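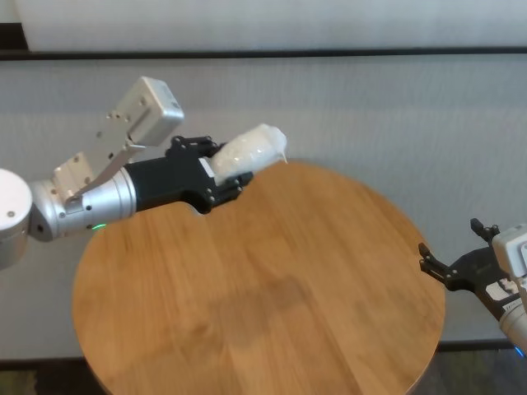
**To:** Araba Baidoo, Panholm Fund
**From:** Yayra Bonsu, Niven handling group
**Progress report, June 2020**

We've had a very good stretch, and I'm glad to be writing this one! The demonstration set for soft plastic now stands at 1089 episodes, all recorded by Wumpini Asante and Kwabena Quansah on the two-arm station. Bags are still the hardest thing we've tried. They fold where you don't want them to, the film lets light through, and the depth readings on them are poor enough that we dropped depth from the inputs altogether.

The policy now picks its own grip point from the color views alone. On the held-out bags it finished 74 percent of trials, with both arms running and no human help.

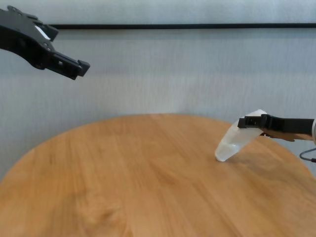

*Bag held in the right gripper, lower end on the tabletop, left gripper free.*

Most of the failures come at the handover. One arm lets go before the other has a proper grip, and the bag drops or swings away. Tassanee Phuthong suggested adding a short stretch where both grippers have to stay closed on the film, and we've relabeled the older episodes to mark it.

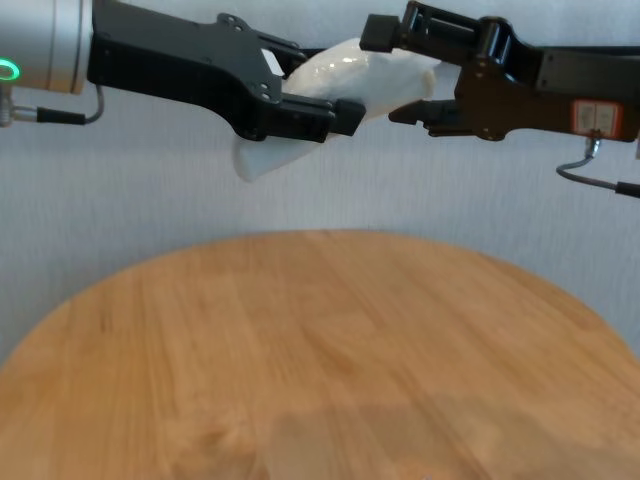
We tried three lengths for that stretch, and the middle one is clearly the best so far (I'd like more trials before I put a number on it). The longest made the arms pull against each other, so we'll cap the force in the next round.

Still open:

- Zosuteo, our labeling tool, loses its place on long episodes. Kwabena has a fix in testing.
- Two of the planned bag types haven't been recorded yet.
- The full comparison with last year's method is due to you in November.

Spending is on plan and we aren't asking for any changes.

Yayra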